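Flat-pack rails: hang on to your sanity

A clothes rail of white plastic tube goes up in 10 minutes, says the leaflet. Allow 45 -- and a biscuit.

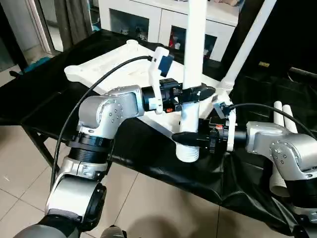
Threaded end first, base lying flat.

Start each thread by hand and back it off if it bites crooked. Keep dust sheets well clear of the joints, or you'll screw one in.
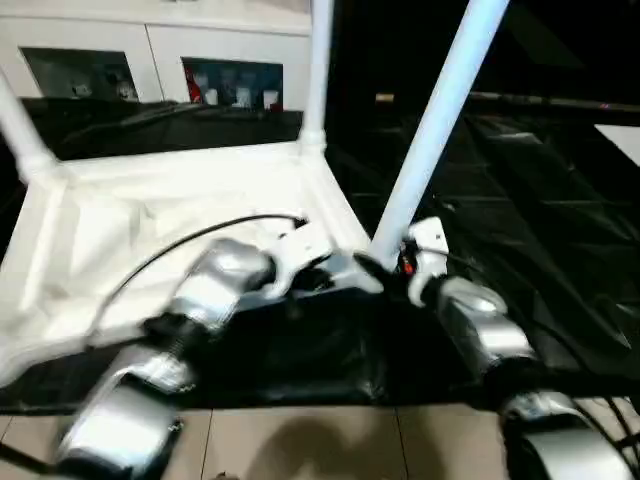 White cloth, black cloth, poles.

Leave the final tightening until everything stands straight.

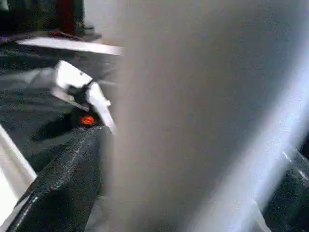

Nendwood Home Notes
Tips editor

Black fabric shows every speck, so shake it outdoors -- upwind of the neighbours, if you like them.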